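Stories > People > Room to Work

October
By Jarrah Katene

Funmilayo Osagie had the kettle on before I'd found the right door, and by the time I'd sat down she was already telling me about drawers. She doesn't like them. "A drawer is a promise you make to yourself that you'll deal with it later," she said, hunting for the sugar, "and I've broken that promise in every house I've lived in."

She has been putting other people's things in order for 17 years, first as a favour to a cousin in Geelong who was moving with two toddlers and a piano, then for money, and for the last while under the name Ristach, which she runs with Ulises Medina out of a former joinery. Most of their work is shared places: studios, staff kitchens, community halls, the kind of room where everybody owns the table and so the table fills up. I'd come to ask how she starts, and she answered that one quickly, for her.

"Pens. Always pens and markers. People get very grand about decluttering, they want to begin with the shed or with their late mother's wardrobe, and I say, love, let's do the pens first. You pick one up, you try it on a bit of scrap, and it goes back or it goes in the bin. Ten minutes and you've made a few dozen decisions and none of them hurt." She likes the colours left out where she can see them, and she lets wrappers and scraps of paper lie until the markers are finished, so that she's only ever doing one kind of thing at a time. Ulises, who had wandered in for a biscuit, told me this drives him up the wall.

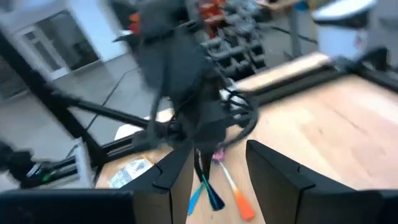 Markers first: light blue, teal and orange on the wooden table.

From pens she moves on to the kitchen things, and here she grew quite passionate. Her great love is a see-through bin with a hole to grab it by. I asked whether a basket wouldn't be prettier and got a look I probably deserved.

"Prettier, yes! And in a month you'll be tipping it out on the bench to find the ladle. With a clear one, or one of those smoky grey ones, you've got half an idea what's in there before you put your hand in. You see a bit of orange and you know which handle that is. I don't mind if it's a jumble inside. People expect me to be strict about the jumble, and I'm really not, as long as it's the right jumble." She'd rather have utensils lying in a heap in one tub than lined up beautifully in four places, and she once talked a rowing club out of 755 dollars' worth of fitted trays on exactly that argument. They bought six tubs and spent some of what was left on a barbecue lunch, to which she was invited.

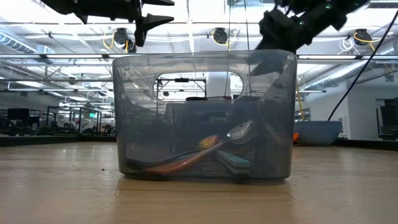 A tinted bin holding utensils, light blue bowl behind.

Does anything go in that shouldn't? "Sponges," she said straight away, and sighed. "They creep in. Somebody's clearing up in a hurry, and in it goes with the spoons. I take them out again and I don't make a speech." She did then make a small speech, on the airing of sponges, which I enjoyed very much but haven't got the space for. Bowls she leaves on the table till last, because they're handy for the little bits and pieces that turn up along the way, the elastic bands and stray caps.

We had a second cup and got on to food.
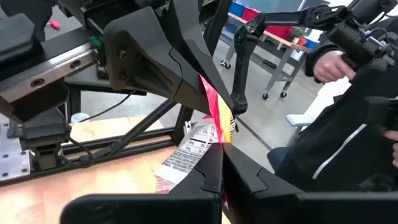
Snacks are the hardest category in any shared room, Funmilayo reckons, harder than tools and much harder than paper, and she's been known to leave them for a second visit. Nothing stacks. Boxes behave themselves, but bags slump and slide, and two people will cheerfully open the same kind on the same afternoon. Her method is to take each one in both hands, top and bottom, and draw it out straight so the creases drop and the printing can be read. With a glossy red and yellow bag, all twisted up at the top, it's the white part lower down with the nutrition table that she's after, as she groups by what a thing is and pays no attention to how loud the packet looks. "Ulises sorts by colour. We had a pantry in Ballarat where he'd put the chilli chips with the strawberry jellies because they were both red. It looked gorgeous! The poor woman rang me that night."

Ulises, for the record, stands by the Ballarat pantry.

I wondered if she's tidy at home, and she laughed for quite a while. Her own kitchen has one bench she keeps clear and another she has given up on, and there's a bread tin of markers by the phone that she hasn't tested since winter. She doesn't feel bad about it. "You keep the one surface. If you can put a cup down without moving anything, you're doing fine, and the rest can wait for a rainy afternoon."

Ristach's next job is a pottery studio with 18 members and a single sink. She's going down early with a box of tubs and a roll of labels, and she has asked them, very nicely, to leave the pens exactly where they are.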